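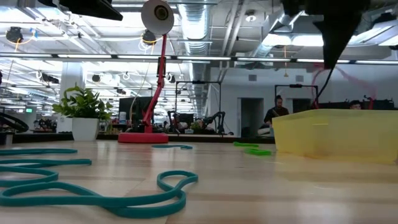 How do I store rope and cord so it stops tangling?

Seul-gi Maeng
8 December 2025
I've got one long teal rope, quite thick and smooth, plus a short bit of cord in the same colour and a couple of bright green pieces. They all live in a yellow see-through plastic bin and every time I want one I end up tipping the lot out on the table and swearing at it! Is there a way of coiling the long one so it stays put? I'd rather not buy anything fancy.

Pascu
Don't wind it round your elbow, that's what puts the twists in. Lay it out flat first like you've done, let the kinks relax, then make loops in one hand and give the rope a little half roll with your thumb each time. Finish with a few turns round the middle and tuck the end through the top. I do mine this way for the boat and they go months without a snarl — long one at the bottom of the bin, short bits in a freezer bag on top.

Marnine
just hang it on a hook

Jullex
What Pascu said, but I use an old hair bobble at each side of the coil as well. Takes two seconds.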